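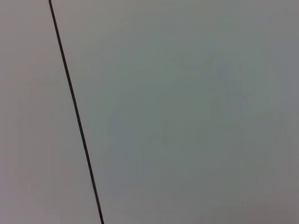
The junior program at Dulen Rowing Club has 27 athletes this spring, and the head coach has decided to move most of them out of the big boats. For the last two seasons the club put its effort into the eight. This year the juniors are training in singles and doubles, and only the oldest group will race in anything larger.

"We had kids who could sit in an eight and look fine," she said. "Then you put them in a single and they were swimming inside of a minute. They had learned to follow, and that was about it."

She spoke at the boathouse between the early session and the school run, with a stack of entry forms on the desk next to her. The Dremotent Regatta closes its entries this week, and she had not finished hers.

The coach rowed for the club as a teenager and came back to run the juniors four years ago, after coaching at a college program. She said the change was her idea and that the parents did not all like it at first.

"An eight is a nice thing to watch. The parents stand on the bank, and their kid is in a crew, and everybody is in the same shirt. When it's singles, your kid comes in ninth in a heat and everybody can see it was your kid. I understand that. I had some phone calls in October."

What she told them on the phone, she said, was that the small boats would be for one full year, and that she would look at it again after that. Two families moved to another club. One has since come back.

The winter was mostly spent indoors. The river Kütt was too high to row on for several weeks, and when it dropped there was so much wood in it that she kept the younger group on land even longer. They used the rowing machines, did weights twice a week, and went through a lot of video.

"I don't love the machine for the little ones," she said. "They chase the number. They pull with their backs and get a good number and think they're fast. So I covered the screens. I taped paper over them. They hated it for a week and then they forgot about it."

The older group kept their screens. They tested over 1000 meters at the start and end of winter, and all but two improved. One of those two had been sick. The other, she said, had grown so much that his technique had gone backward and he was still getting used to the length of his own legs.

On the water the sessions are now shorter than they used to be. The juniors do up to 13 kilometers on a weekend morning and a good deal less after school. She said she would take an hour of careful rowing over two hours of tired rowing, and that she did not always think so.

"When I was in college coaching, I was a volume person. More miles. I still think miles matter when you're 20. When you're 14 and you have homework and maybe you also play soccer, I'm going to get one good hour out of you, so I plan for the one hour."

A typical session starts with balance drills close to the dock. The rowers stop with the blades flat on the water, lift them, and hold. Then they row with only the arms, then arms and body, then half slide. She keeps the stroke rate low until the end. The last part is short pieces at race pace, side by side, with the order changed every time.

"They like the side by side. I don't have to say anything about effort. I talk about the catch, I talk about keeping their heads up, and the boat next to them takes care of the rest."

Equipment has been a problem. Singles cost less than an eight, but you need more of them, and the club did not own enough. Flusance, a boatyard a short drive upriver, leased the club several used shells for the season and is doing the repairs at its own shop. The coach said there had already been repairs.

"We have a bridge, and we have young people who go backward for a living," she said. "You can work out what happens."

The club is also short on launches. There is a rule that no junior goes out without one nearby, and with the rowers spread out in small boats, two launches do the work that one used to do. On some afternoons that means splitting the group, with half on the water and half doing core exercises in the bay. She would like to see a third launch bought before next winter, and has asked for it in the budget. She said she had not heard back.

At Dremotent, Dulen will enter singles and doubles in every junior age group, plus a quad for the oldest boys and a quad for the oldest girls. The course there is straight and exposed, and last year the afternoon races were stopped for wind. She has been sending the juniors out in some chop on purpose, within limits, so that they have felt it before race day.

Asked what result she wanted, she took a while to answer.

"I'd like the girls' double to make the final. They've earned a shot at it, and I think they know I think that. For the younger ones I want them to steer straight and finish. If somebody wins something, great, we'll put it on the wall."

She is less sure about the eight. Several of the older rowers have asked when it will come back, and she has told them they can have it out for one session after the regatta. Whether it races in the fall depends on who stays and who leaves for college.

"The boat isn't going anywhere. It's on the rack. I walk past it every day and I miss it too."

She then asked if we were done, and went to move the trailer.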